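Inside the Vest: A Conversation With the Carrier Designer at Zandis

September 24, 2018

Most of the attention in body armor goes to the part that stops things. Ask an officer about a vest, though, and the first answer will probably be about the shoulders, or the way it rides up in a car seat, or how it feels at the end of a shift in July. Those complaints belong to the carrier, the fabric garment that holds the armor panels in place, and they are what the lead carrier designer at Zandis thinks about all day long.

Zandis is a small company. It sews concealable and overt carriers for police departments, court officers and security staff, and it buys its panels from outside suppliers. The designer, who asked that we leave names out and talk about the work, has been there for 10 years and started out making backpacks. We spoke for most of an afternoon in the sewing room at Atholm, with a half-finished overt carrier turned inside out between us.

"People say the carrier is just the bag," she told me, flipping it over to show the lining. "And I get it, it's fabric and thread and hook-and-loop. But the bag decides where the armor sits! If the panel is two inches too low because the shoulder straps have stretched, you've got a very good panel in the wrong place."

Fit comes first

She talks fast about fit, and she draws while she talks. By the time we had finished our coffee, the back of an old cutting ticket was covered with torsos.

The most common mistake, she says, is buying by shirt size. A large shirt tells you something about a person's chest and almost nothing about the distance from the notch of the collarbone to the belt. That second measurement matters more, and it has to be taken twice, once standing and once sitting.

"Sitting is where it all goes wrong," she said. "You stand in front of the mirror and everything looks great. Then you get in the car, the duty belt pushes up, the panel has nowhere to go, and it goes into your throat. So we measure seated, with the belt on. If someone shows up to a fitting without their belt, I send them back to get it."

The Zandis order form has 5 measurements on it, and she would love to add another for the width across the back. (She has lost that argument, for now, with the people who have to read the forms.) Departments that send a person to be trained in measuring get far fewer returns than departments that pass around a tape and a clipboard, and she wishes more of them would take up the offer. The training is short. You practice on each other, you learn to stop people from sucking in their stomachs, and you go home.

Women's carriers get her especially excited. For a long time, she says, the usual answer was a smaller version of the men's pattern, and the result was gaps under the arm and pressure where no one wants it. Her own patterns start from separate blocks, with a different armhole and a side panel that is allowed to curve.

"When I put the first good one on somebody, she raised both arms over her head and just laughed. She hadn't been able to do that in her old one. I went home so happy that night."

The long road to style 3109

The carrier we were looking at is known in the shop only by its style number, 3109. It is an overt model, meant to be worn over the uniform shirt, and she has been working on it since March. It replaces a version that sold well but had one habit she couldn't stand: the side closures picked up lint and slowly lost their grip.

Her fix is simple to look at and took ages to get right. The hook side now faces away from the shirt and sits under a flap, and the loop field is longer, so a person who gains or loses weight can still close it with full overlap.

"Overlap is everything," she said. "If the hook is only catching by an inch, it'll hold while you're standing there talking to me. Run up some stairs and bend over, and now let's see. I want a big, generous patch of contact, and I want you to be able to find it without looking."

The outer fabric is a tightly woven nylon. The lining is where she has been experimenting, first with a plain mesh and then with a knit that has more thickness to it and stands a little off the body. No lining will make a vest cool, she is quick to add. The panels don't breathe much, and anybody who promises otherwise is making her job harder. What a decent lining can do is move sweat along and dry quickly overnight.

The cloth comes from a mill called Prasertsri, and she speaks about its dyers the way other people speak about a favorite band. Getting navy to match across nylon cloth, webbing and binding tape is hard, since each one takes the dye in its own way. "They sent us a set of swatches where all of them matched in daylight and under the office lights. I pinned it to the wall. It's still there – go look at it, it's beautiful."

We did go and look at it.
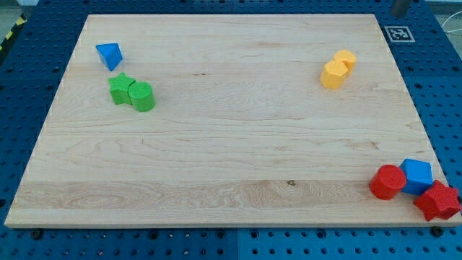 Trials with people who wear it

Before a new style is approved, it goes out to wearers. Zandis works with Tranano, a private security firm whose guards do long shifts on their feet, in and out of vehicles and up and down loading docks. Each trial carrier comes back with a sheet of comments, and she reads every line herself.

"They are so direct! One of them wrote 'squeaks' and nothing else. And I thought, squeaks? It's fabric, what could possibly squeak? I wore it around the shop for 2 days before I heard it. It was the coated webbing rubbing on the binding every time you turned to the left."

The webbing was changed. Another wearer noted that the radio pocket sat right where a seat belt crosses, and the pocket moved over by a thumb's width. A third wanted the pull tab on the side closure to be stiff enough to grab with gloves on, which led to a week of folding and refolding little tabs until one of them felt right.

The comments she values most are about things people have stopped noticing. After a while a wearer gets used to tugging the front down when getting out of a car, and will tell you that the vest is fine. So she likes to stand in a parking lot and watch. If she sees the tug, she goes back to the pattern.

I asked whether all this fussing is worth it when the panels are the part with the rating. She put down her pencil.

"The best armor is the armor that's on you. If it's miserable, it ends up on the passenger seat. I've had officers tell me so, and they're not lazy people, they're just hot and sore. Every little thing I take away that bothers them is one more reason to keep it on."

Looking after a carrier

She was happy to pass on some care advice, most of it learned from opening up carriers that had been sent in for repair.

Take the panels out before washing. It sounds obvious, she says, and yet more than 10 carriers have come in with panels that had clearly been through a machine. Panels should be wiped with a damp cloth and a mild soap, then left to air dry flat, away from sun and heaters. The carrier itself can be washed cold. Close all the hook-and-loop first, or it will chew up the lining and collect everything else in the load.

Hang it up by the shoulders on a wide hanger if you like, but only the empty carrier. With panels inside, the weight pulls on the straps, and the panels can start to bend and curl. Flat on a shelf is better. The trunk of a car is a bad place for it, in summer most of all.

When the panels go back in, check which side faces the body. The label on the panel will say. Then make sure the corners are all the way down in the pocket, smooth the whole thing with your hands, and close the pocket completely.

Shoulder straps wear out before anything else. She suggests checking them at the start of every season and replacing them as soon as the elastic stays wavy after you let go of it. And if a department changes a person's duty belt, it should check the vest fit again on the same day.

What she is working on next

There is a winter version on the way, with room for a jacket liner underneath, and a new way of attaching the name tape that doesn't put needle holes through the water-resistant layer. She is also trying out a lighter binding around the armholes. The first sample frayed, the second was too stiff, and the third was on its way down from the sewing machines while we were talking.

It arrived just as I was packing up my notes. She ran her thumb along the edge, turned it inside out, held it up to the window and grinned.

"Oh, that's much better," she said. "Can you wait a minute? I want to try it on."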